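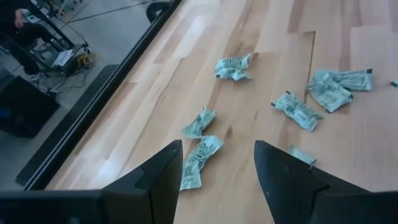

Forum: End Effectors and Tooling
Topic: Parallel-jaw comparison for soft sachets, preliminary results

wasudville_lab
Posted in November, 9:40 am

Our group has completed the first stage of a comparison between two finger sets for picking small crumpled sachets from a flat timber surface. Both sets were mounted on the same Avau arm with the wrist camera in the same position. Set A is the pointed black finger pair. Set B is the broad silicone pad supplied by Penari.

Each set was given 224 attempts. Set A failed on 18 and Set B on 41. The most common fault with Set B was a double pick where two packets overlapped. We recommend Set A for this class of item and invite comment from members.

gripwright
Posted 10:15 am

Thank you for publishing these figures. I would question the recommendation. A narrow tip concentrates load on thin film, and a pick should not be recorded as successful if the film is pierced. Were the packets inspected afterwards? Closing force should also be stated for both sets.

wasudville_lab
Posted 10:52 am

Closing force was held at 7 newtons for both. Packets were checked by eye only. We accept that a leak test would be more rigorous and will include one in the second stage.

tolerance_stack
Posted 11:30 am

I do not share the concern about piercing. Our centre ran almost 400 cycles with a similar tip profile on sauce sachets and recorded no leaks. In my view the greater risk is the camera. With a wrist mount the fingers hide part of the work area, and a packet behind one finger may be missed or nudged before the next image is taken. Varnished timber also throws glare, which troubled our segmentation considerably.

gripwright
Posted 12:05 pm

Sauce sachets are generally a heavier laminate. I would not carry that result across without knowing the film thickness.

nutsugah_controls
Posted 1:20 pm

Members may wish to note that the Nutsugah controller applies its default approach speed unless the tool profile is changed. If the profile was left on Set A throughout, Set B may have been disadvantaged. Could the original poster confirm?

wasudville_lab
Posted 2:10 pm

The profile was not changed between sets. We withdraw the recommendation pending a repeat of the Set B trials, and will post the revised table in this thread.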